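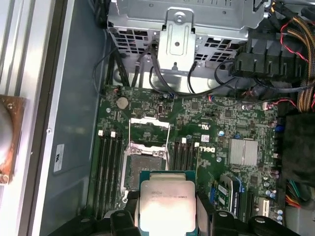
A visit to the Cavik repair house in Lurside

In May I visited the open day of Cavik, a repair house for used office computers. I came by the 14 bus, and from the last stop it is a walk of 6 minutes along the canal. The entrance is free, but you must write your name at the door.

Our guide was Essam Ait Brahim. He showed us first the storage hall, where the old machines wait on shelves. Last year the house gave 476 computers to schools and small clubs. I asked him who decides which school comes first, and he said it is simply the date of the letter.
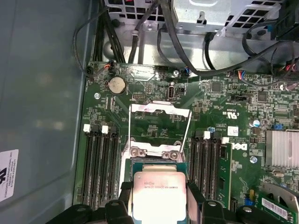 The part I liked most was the talk about what is worth repairing. Essam thinks that people throw away a computer when only one piece is too weak or too old. On a board like the green one here, the metal holder over the socket opens up, so a processor can be exchanged and the rest of the machine can stay. I did not know this before, and I have already paid for two new computers in my life.

After the talk there was tea and a very good lemon cake from the Farouk bakery. I spoke with a teacher from Jinon who hopes to get four computers for her library.

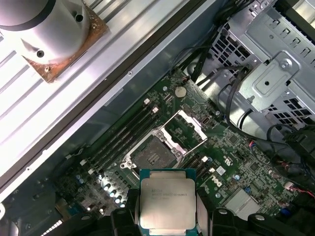 Practical information

The house is open to visitors in the afternoon until 4. Bring warm clothes, the storage hall is cold even in spring.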